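Home | Projects | Gallery | Notes | Contact

Teaching by hand: two arms in a box

Bidlow is our small two-arm bench setup. It is used for one thing, which is showing a robot how to do a task by moving it through the task ourselves. A person sits at a separate desk with a pair of leader arms, one for each hand. When the left leader moves, the left arm in the box moves, and the same on the right. Everything the arms do is written down by the software along with the camera views, and each recorded attempt is called an episode.

The gallery is short. It covers the tin and case work, which is the part of the project people write to us about most. There are a few notes on each subject in case you are setting up something similar.

Two arms meeting in the middle
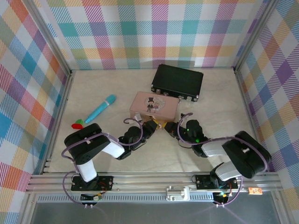

The first rule we give new operators is to keep both hands slow. Leader arms are light, and it is easy to swing one across the desk faster than the follower arm can comfortably go. The follower will try to keep up, and the recording ends up with a jerk in it that the model later learns as if it were part of the job.

The second rule is to decide which arm goes first. With two arms sharing the same small floor, they can easily reach for the same spot at the same time. We say the order out loud before starting: left goes in, left comes out, right goes in. After an afternoon of practice most people stop saying it, but they still do it.

Both arms share one rail, so their bases stay at a fixed distance from each other. Before that they were clamped to a bench separately, and one of them would creep a little over a week of use. Any recordings made before and after the creep did not match well. A common rail fixed that problem and made the setup easier to move between rooms.

What is in the box

The patterned walls are printed panels. Plain white walls were used at the start and they were fine for the arms, but they gave the cameras very little to hold on to when we were checking whether a camera had been bumped. With a busy pattern, a shift shows up right away when you lay a new picture over an old one. The pattern also makes the task a bit harder to learn, and we wanted that. A model trained against a blank wall tends to fall apart in an ordinary room.

The floor is pale so that dark and bright objects both stand out. The objects are ordinary things from drawers and shelves. We look for a mix of sizes, and we like to have a few that are awkward to pick up:

— A flat tin with a picture on the lid. The smooth sides mean the fingers have to come down squarely or they slide off.
— A small hard case with metal latches. It is wide for these grippers, so most of the moves with it are pushes.
— Markers. They roll, and they have to be taken across the barrel.
— Toy blocks. Good for a first session, since they forgive a crooked grip.

An episode may use all of these or only two. The starting places are changed between episodes, by hand and without measuring. We tried using a printed grid for placement and dropped it. The positions came out too neat.

How a session runs

A normal session is 80 episodes with one operator. Two operators will often trade off at the halfway point, which keeps the hands fresh and also gives the model more than one style of movement to learn from. One person tends to come in high and drop straight down. Another comes in low from the side. Both are fine as long as the job gets done the same way at the end.

The steps are plain:

1. Home both arms and check that the leaders and followers agree. If they are off, stop and calibrate again.

2. Set out the objects. Keep hands out of the box once the followers are live.

3. Start recording, wait a moment, then move. The short wait gives every episode a clean beginning.

4. Do the task at an even pace. When one arm is working close to an object, park the other where it will not block the cameras.
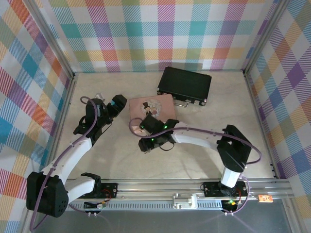
5. Bring both arms back, stop recording, and mark the episode as good, bad or unsure.

The "unsure" mark matters more than it sounds. Early on we had only good and bad, and operators marked nearly everything good. With a third choice they were more willing to flag a slip or a long pause. Unsure episodes are looked at later by somebody who was not driving.

We collected 275 episodes of the tin task in October. The first 120 were thrown out after we found that the gripper opening was being logged wrong on one side. It was a one-line mistake in a settings file. We now play back the first episode of every session on the arms themselves before going any further — if the playback does not look like what the operator did, something is wrong and it is better to know early.

Cables and other small troubles

Cable routing took longer to get right than the arms did. Too little slack and the wrist pulls against the cable at full reach. Too much and the loop gets in the way of the work. We leave generous curves at the shoulder and elbow and check them at the far corners of the floor before each session.

The grippers need cleaning more often than you would think. Dust on the finger pads is enough to make a smooth lid slip. A damp cloth does it.

Motors get warm in a long session. Our operators take a break after every set of episodes and let the arms rest in a folded position, with the power to the joints off.

Questions about the recording software should go through the Tresix page, where the settings files and the playback script are kept. Notes on camera mounting are under Pirihi. We do not lend out the arms, but visitors are welcome to try the leader desk by arrangement, mornings only.

Related

Tresix: recording and playback tools
Pirihi: camera mounts and lighting notes
Dosari: one-arm sorting, gallery 3
Printing wall panels for a robot enclosure
Leader arm grips, second version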